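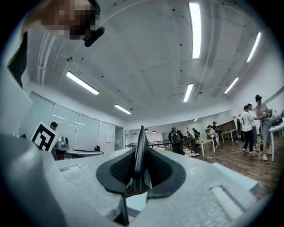

Ceiling and lighting, main room. Long fluorescent fixtures in front, pendant lamps toward the back.

Cornach Interior Lighting Set: Data Card
Version 2, released 9/28/23

Summary
The Cornach set contains 2,164 images of ceilings and light fixtures in shared workrooms. It was prepared by the Tenano group to support the study of room layout, fixture placement and glare. Face areas are pixelated before release.

Contents
Of the total, 411 images carry full fixture labels. The remaining images have room-level labels only. Label types are: long fluorescent fixture, round ceiling light, pendant lamp, dome camera, pipe or conduit, and beam.

Labeling rules
Each fixture is labeled once per image – including fixtures near the far wall. Two fixtures in a line are labeled separately when a gap is visible between them. Recessed beams are marked as part of the ceiling.

Known limits
Many views are strongly curved, and straight fixtures may appear bent near the sides. Brightness values should not be used as light measurements.

Access
Requests are handled through the Aneck data office. Redistribution requires written permission.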